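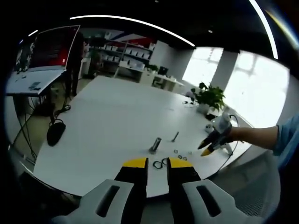 Somkiat Sitthichai wrote that the replacement O-rings had been fitted twice and the joint still wept at the collar, and asked whether the seal kit supplied was the correct one for the housing.

Ticket subject: Kiltier housing, leak at collar after seal change
Status: Resolved
Priority: Normal
Opened: June 1, 2024
Product: Kiltier inline housing, small bore
Kit supplied: Ultine seal and fastener kit

Response from Flasbridge Technical Support

Thank you for your message. The kit listed on your order is the correct one for the small bore housing. Before a further kit is issued, we ask that the following points be checked and the results entered in this ticket.

1. Lay all parts out on a clean, light-colored surface. Black rings and small washers are easily lost on a dark bench, and two rings lying together can be mistaken for one.

2. Separate any O-rings that overlap or cling to each other. Examine each under good light for nicks, flat spots and molding flash.

3. Confirm that the old ring has been removed from the groove. A compressed ring may remain at the bottom and look like part of the metal.

4. Apply a thin film of the grease supplied. Do not use petroleum jelly.

5. Refit the washers before the nut and tighten by hand until the nut seats. Finish with a quarter turn of the wrench.

Please also state the operating pressure. The housing is rated to 78 psi, and the collar joint is not intended for use above that figure.

Customer update

Steps 1 to 3 completed. No old ring was found in the groove. One of the new rings had a small nick on the outer edge and has been set aside. The second ring appears sound. The gauge reads 23 psi at the inlet. The unit was reassembled with the sound ring and left under pressure. A bead of water formed at the collar within the hour, on the same side as before.

Response from Flasbridge Technical Support

Thank you for the update. The pressure reported is well within limits and may be ruled out as the cause. Since the leak returns to the same side, attention should now turn to the washers and the face on which they bear.

The Ultine kit contains washers of two thicknesses. They are close in diameter and are frequently exchanged by mistake during assembly. The thicker washer belongs against the housing; the thinner one belongs under the nut. If the order is reversed, the nut reaches the end of its thread before the ring is fully compressed, and the joint will feel tight although it is not sealed.

Please take the joint apart, check the order of the washers, and wipe the bearing face with a lint-free cloth. A replacement ring has been dispatched from the Thepsuriya depot under the same order, at no charge.

Customer update

Washers were found in reverse order. They have been changed over and the new ring fitted. Bearing face cleaned; a faint scratch is present but cannot be felt with a fingernail. No water at the collar after an overnight test.

Closing note

The scratch described is considered cosmetic and requires no action. The following has been recorded against the unit:

Cause: washers installed in reverse order; one ring damaged
Action: washers refitted, one ring replaced
Next seal inspection: November
Service interval thereafter: 500 operating hours

The instruction sheet packed with the Ultine kit has been referred for revision so that the washer order is shown in the assembly drawing. This ticket may be reopened by replying to it.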